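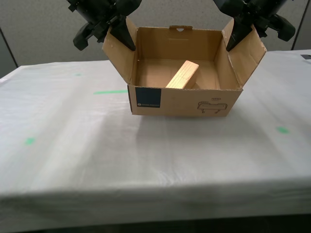 3. Mixed rigid contents in reused corrugated boxes

3.1 Scope

The first part of the study dealt with boxes that carried one kind of item. The present section covers boxes holding a long rigid piece together with a small irregular one, a load that is common in the returns stream at the Flurnilville depot. All boxes were secondhand. They had been opened at least once, and their flaps were taken as found, with no retaping or trimming before packing.

Almost 200 boxes were inspected in July by Orhun Baysal and Chantelle Zulu. Boxes with a split corner were rejected. Worn flap edges, old tape and exposed fluting were accepted, as these do not by themselves affect how the contents settle on the floor panel. The gross load was limited to 1000 g.

3.2 Placement of the long piece

Softwood blocks were used as the long piece. A block can be laid parallel to a wall or on the diagonal. The parallel position leaves one wide clear strip that is easy to fill with paper. The diagonal position divides the floor into two corner spaces, each of which has to be filled separately, but it accepts a longer block for the same box.

The diagonal position has a second form in which one end is higher than the other and bears on a wall. We call this the leaning diagonal. It is the weaker arrangement: the load on the wall is concentrated along one edge of the end face, and the space under the raised end is difficult to reach with filler.

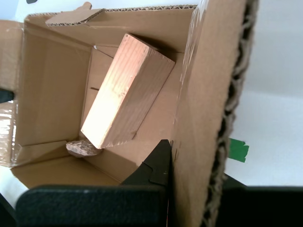

Where the block leans, the wall that receives it should be a full panel with no slot or hand hole near the contact line. Packers were asked to turn the box until this condition was met. In practice they turned the block instead – a quicker move that gives the same result in a box that is close to square.

3.3 Placement of the small piece

The small piece was a rough lump with no flat face. Left free, a piece of this kind travels until it meets a corner or the block. Three starting positions were compared: in the open corner space, against the long face of the block, and at the block end. The last was recorded as "tucked" if any portion of the lump lay under the block (Figure 3).

Tucking restrains the lump with no added material. Its drawback is that the block is then supported at a point, and the lump may mark the wood. For goods with a finished surface we do not recommend it.

Figure 3. Tucked position. The block lies diagonally, with the lump partly under its lower-left corner.
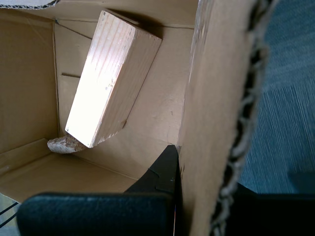 3.4 Observations on filler

Crumpled paper was placed in the corner spaces first and over the block last. Paper placed in the reverse order bridged between the block and the wall and left the floor spaces empty. Loose cardboard pieces on the floor were left in place if they lay flat. A piece that stood up at one edge was counted as an obstruction and pressed down or removed.

The packing sequence was revised after comments from Güven Kırmızıgül, and the remaining boxes were packed by the revised sequence only.
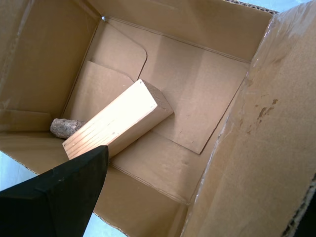 Gülizar Başaran
Packaging Engineer, Welomico

Note to Section 3.4. The term "obstruction" follows the Bozkurt packing sheet, where it covers any part of the box that prevents the contents from resting on the floor panel. Old creases in the floor are excluded. Inward-folded flaps are included, although they were entered in a separate column and are treated in Section 4 with the closure results.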